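Vamdale library reopens its reading rooms in May after floor repairs

2024-03-15 - Vamdale Library will reopen both upstairs reading rooms in May, following 14 weeks of work on the floors and heating. Opening hours will be longer than before, with late closing on two evenings a week.

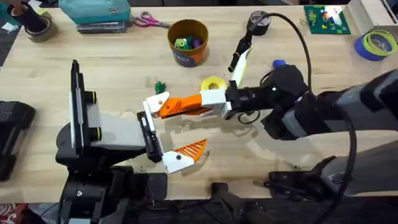 Vamdale Library - Press and Events Team

The rooms closed when damp was found under the boards near the north wall. Contractors from Pedeo lifted and relaid the floor, replaced the old pipes and fitted new radiators. The local history shelves, which hold 2,855 books and pamphlets, were kept in storage at Urnano and will come back in the last week before opening.

There will be 61 seats across the two rooms. The smaller one is set aside for quiet study and the larger one can be booked by local groups outside school hours. Booking is free for groups based in the town - others pay a small hourly charge.

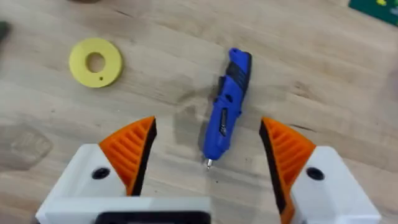 Groups that had a regular slot before the closure will be offered it again first. They should reply to the letter sent to their contact address, as any slots left over will then go on general offer.
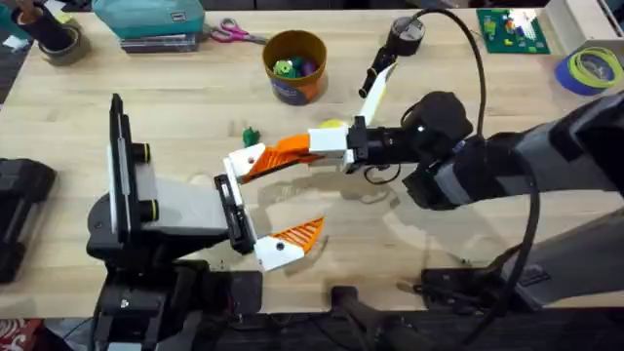

Mbali Oosthuizen said the longer hours would help people who work during the day, and that she hoped the family history evenings would start again soon.

Membership cards issued before the closure remain valid. Press enquiries should go to Wian Rampersad at the library's main desk.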